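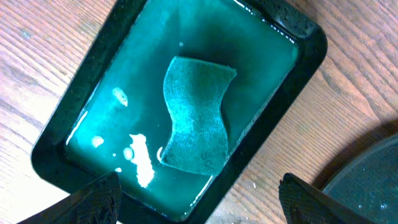
Dish soap concentration is something most people set by eye, and for years I did too. My sink in Trondville holds far more water than a few plates need, so I moved small washing jobs to a tray on the table. A shallow black tray with a wide rim suits this well: the green sponge sits in the middle with liquid on every side, and the foam stays in a few white patches where it can be watched. A thick head of suds hides the bottom and makes it easy to miss a fork.

My current mix is 880 ml of water to 5 ml of soap. I tried 6 ml for a week and spent the difference on rinsing. The soap is whatever the shop has — I have not found that the brand matters at this dilution.

Sponge shape matters more. One with a pinched waist gives the fingers something to hold, and the curved end goes into a mug better than a square corner does. The scouring texture is fine on steel and enamel. I keep it off nonstick pans.

Rocío Magaña wrote to ask whether a tray this shallow spills. It does if carried full. Fill it from a jug where it stands, and bail it out with a cup before lifting.

Next I want to compare drying racks, starting with the old one from Vemetden.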